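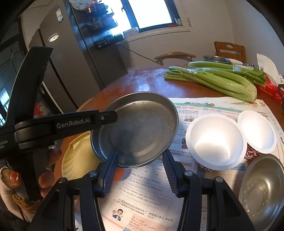 Liviu Barbu asked us why a tableware shop needs an about page at all. Fair question. Most of them are waffle.

Lotier sells plain steel plates and bowls for kitchen tables that also get used for homework and celery. We don't believe a dish changes your life. 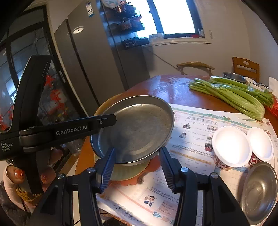
We doubt most "lifetime" claims too, so ours is 10 years.

We use cookies. Accept | Decline

2 comments

Manouchehr Najafi: Ten years? We'll see.

Gyamfi: Scuffs are fine by me. Do you post abroad?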